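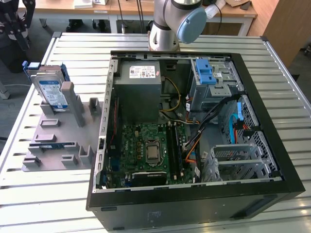

Hnat Panasiuk, Workshop Editor

I love a good summer clear-out of the old desktop, and July is when mine gets it! Dust builds up in there faster than you'd think, especially if the tower lives on carpet (mine did for years, poor thing).

Shut down, switch off at the wall and pull every cable. Then lay the tower on its side on a big, steady table and take the side panel off, so you're looking straight down into it. So much easier than crouching under a desk with a flashlight between your teeth!

Put the screws in a muffin tin, one cup per job. Case screws in the first, drive screws in the next, and they go back in the same order. I've also stuck masking tape flags on cables before unplugging them, and I'll never go back.

For the dust, use a soft, dry paintbrush and short puffs of air. Hold fan blades still with a fingertip while you puff. And please leave the power supply closed up – brush the vents from outside and move on to the next thing.

Got a drive out? Set it down somewhere it can't slide, and touch bare metal on the case before you pick it up again.

© Junside Home Workshop | Contact us | Back to top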